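Zorka (musical theme)

Zorka is an instrumental theme for rock band and orchestra, written as the main character piece for the comic book series Reletlow. It was the first music composed for the series and is attached to its lead character, a ferry pilot of the same name. The recorded version lasts 174 seconds.

Background

The publisher Eder planned Reletlow as a printed comic with a separate soundtrack, in which each of the main characters would have a theme. The character of Zorka had already been drawn for the first issue when work on the music began, and the composer was given 17 finished pages to work from. An early sketch for solo cello was dropped, although its opening four notes were kept and became the main motif. 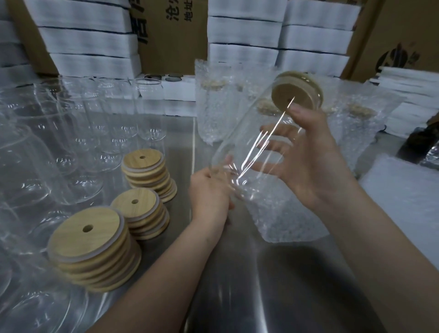
Balthasar Schwaiger
Contributing editor, music for comics and animation

Composition

The theme is in D minor and in common time. It opens with low strings and a single held guitar note, and the motif enters on the horns. Drums and bass join at the second statement. The middle section moves to F major and is scored for woodwind and clean electric guitar, after which the full band returns with the motif at half speed in the brass.

A shorter form of the motif, played on the oboe, appears in the theme for Zorka's brother, Eseck.

Recording and release

The string and brass parts were played by an ensemble of 23 musicians. Guitars, bass and drums were recorded separately and added afterwards. A 30-second preview was put online on 15 January 2022, ahead of the full track. The released mix has louder horns than the preview and a longer final chord.

See also

Eseck (musical theme)
Reletlow (comic book series)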